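Keeping a household notebook

2023-02-28

I have kept a household notebook since we moved to Stadstead. It started as a list of things the previous owners told us on the way out the door, like which breaker runs the hall lights and where the water shuts off. I wrote it on the back of the closing papers, lost it within a week, and bought a proper notebook the next time I was in town.

The notebook is now on its second volume. The first one ran to 100 pages and I filled both sides. A few people have asked how I set mine up, so I will go through it. None of it is complicated.

What goes in it

Anything I would otherwise have to find out twice. Paint names and which wall they are on. The size of the furnace filter. The date the chimney was last swept. The name of the man at Costigan who knew what was wrong with the pump when two other places did not. I also write down what things cost, including the ones I would like to forget. The pump was $1075.

I put recipes in as well, but only the ones we have changed. If the cookbook version works, I leave it in the cookbook. The baked custard has a whole page because I took the sugar down, then took it down again, then put some back. My notes for it say to leave it alone until there is some brown on top, and to write down the oven time every time, which I still forget to do.
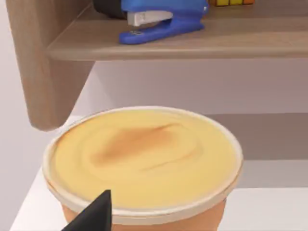

How it is laid out

The first volume had no order at all. I wrote things as they came up and then spent ages turning pages. For the second one I left a few pages at the front for an index and numbered the rest by hand. When I write something new, I add a line to the index with the page number. It takes 2 minutes.

I tried splitting it by room and that did not work. Half of what goes wrong in a house is in more than one room. The leak we had in September began in the upstairs bath and came out by the front door, and I would not have known where to put it. Going by date with an index is easier.

I write in pencil. Pen looks better but phone numbers change, and so do my opinions of people. I staple receipts to the page if they are small. Large ones get folded into an envelope taped inside the back cover.

Why not use the computer

I did for a while. I had a spreadsheet on the old laptop, and when the laptop quit I got most of the file back but not the newest part. There is a program called Stunora that does this kind of thing and I gave it a fair try over one winter. It wanted a category for everything and sent me reminders I had not asked for. It would probably suit somebody with rental property. I have one house.

The other problem is that I was the only one who ever opened it. A notebook can be picked up by anybody who is standing there. My sister stayed here with the dog while we were away and found the vet, the trash day and the trick to the back door without calling once. She also added a page of her own about the dog, and it is better than mine.

Where to keep it

Pick one place and do not move it. Ours lives in the kitchen, in a drawer, with the pencil and the stapler. I kept it on a shelf at first and it got buried under mail. The drawer has to be one you open every day for some other reason, or you will stop using it. Mine has the dish towels in it.

If you are starting from nothing, do not try to write up the whole house in one weekend. I know a couple in Ulus who did that and never opened the book again. Put in the shutoffs and the breakers, then wait for something to break.

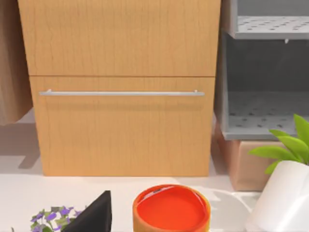 Huia Mahuika wrote to say that she keeps hers in a three-ring binder, so that pages can be pulled out and put back in order, and that she is up to 60 plastic sleeves. She copies the shutoff page and tapes it up next to the water heater too, and thinks everybody should. I have not done that yet, but I bought the tape.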